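Pick-and-Tidy Cell, Pre-Run Safety Checklist and Comments
Site: Plerbridge workshop, bay 2
Date: 20 September 2019
Inspected by: Davoud Karimi
Second signature: Pei-shan Tu
Task under review: clearing mixed small items out of a metal bin ("tidy the kids' room / tidy the bench" job)

Marks used: OK, FIX (fix before next run), WATCH (run allowed, look again next time), N/A

Comments are typed up from my clipboard so excuse the shorthand. The Zestenar people want to know two things. Is the cell safe to stand beside, and can it do the chore yet. First one is what the form is for. Second one keeps creeping into the comments so I've left a section for it at the end.

1. Before power

1.1 E-stop at operator's seat, pressed and released. OK
1.2 E-stop at door, same. OK. Label peeling, Pei-shan has a new one.
1.3 Walkway clear on operator's side. FIX. Somebody's lunch esky in it. Moved, but ticked as FIX so it gets read out Monday.
1.4 Extinguisher tag in date. OK
1.5 Hair tied, lanyards off, no loose sleeves. OK after a reminder. Lanyards again.
1.6 Run sheet signed by whoever is at the controls. FIX. Blank for the last run. Not good enough.

2. Arm and cables

2.1 Joint covers, no cracks, no fluid. OK
2.2 Thick yellow cable over the wrist. WATCH. Loops right around the joint. Turn the wrist by hand through full travel in teach mode and watch for it going tight.
2.3 Thin black cables to the tool. WATCH. Same route, more of them, and they bunch up down at the gripper. Strand brand ties are in the second drawer. Don't cinch hard, leave slack for the wrist.
2.4 Speed limit set to the reduced value. OK. Checked on the pendant, not from memory.
2.5 Payload setting matches tool fitted. OK

3. Gripper

3.1 Mounting screws, torque marks lined up. OK
3.2 Fingers, no chips or sharp edges. OK. Ran a glove over them, power off.
3.3 Wires clear of pinch points. FIX. Too much tangle round the brackets for my liking. Redo before the October visit.
3.4 Drop test with soft block. OK
3.5 Gripper holds on power loss. OK. Held for 40 seconds then we let it go on purpose.

4. Bin and work surface

4.1 Bin fixed down, no rocking. WATCH. Bar clamp on the back left corner is on the rim. Push the opposite side before each session, if it shifts at all, stop and re-clamp.
4.2 Rim and corners, no burrs. OK. One rough spot dressed with a file.
4.3 Floor of bin. OK. Scratched and worn but nothing lifting. Pei-shan asked if the scratches matter for the vision side. Not a safety item, passed on to her team.
4.4 Items inside soft enough or light enough to be knocked without flying. OK. Brush, yellow toy block, red-orange block, green cup sort of thing, little blue-gray figure. None of them worries me. No glass, no tins, no knives in this cell untill there's a guard.
4.5 Nothing loose on the ledge behind the bin. FIX. Whitish scrap of something up there. Bin it.
4.6 Boards beside and under the bin, level and not sliding. OK
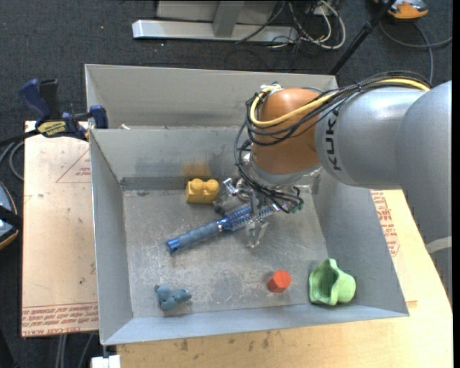 5. People and reach

5.1 Nobody reaches into the bin with the arm enabled. WATCH. Talked to both shifts. The tempting moment is when an item rolls into a corner and you want to flick it back out. Don't. Pause, pendant in hand, then reach.
5.2 Standing line taped on floor. FIX. Tape doesn't stick to the carpet. Davoud to try a rubber mat edge instead.
5.3 Cables on floor out of foot traffic. WATCH. Tangle behind the bin needs a cover strip or a tray. Poltano quoted $58 for the tray, waiting on approval.
5.4 Second person in the room for all runs. OK

6. Can it do the chore yet (not a pass/fail item)

Short answer, sort of.

Brush -- long handle, easy to get hold of in theory, but it wants to come in over the bristled end, which is the lumpy end. I'd take it by the handle. So would my six year old. Pei-shan says the planner scores grasps on what it can see from above and it isn't thinking "handle". Fair enough, but then it's not tidying, it's grabbing.

Yellow block -- stands near the back wall, which throws a reflection of it. Metal bin may be a poor choice for this, a matte plastic tub would be a kinder test. Then again my kitchen sink is metal.

Green one -- on its side, hollow, wavy edge. A person hooks a finger in the opening. The gripper has to make up its mind whether to go inside or around.

Corners are the real trouble. Walls slope out so the tool has some room, but anything tight in a corner still needs care and the arm's a big lump to have over a bin that size.

Log has 315 pick attempts since the new fingers went on. I haven't gone through them and won't be quoting a success rate off the back of a safety form, so please stop asking.

For a shop floor: sorting like parts in a fixed tray, yes, I'd sign that today. For a house: arm this size isn't going in anyone's house. Smaller arm, same gripper, maybe. Still wouldn't leave it alone with the dog.

7. Actions

Wires at gripper re-dressed -- Davoud
Door e-stop label -- Pei-shan
Scrap off ledge -- whoever reads this frist
Mat edge for standing line -- Davoud
Cable tray order -- Pei-shan to chase
Run sheet, no signature no run -- everyone

Result: cleared for reduced speed only, once the FIX items are done. Full speed not cleared. Reinspect before the October visit.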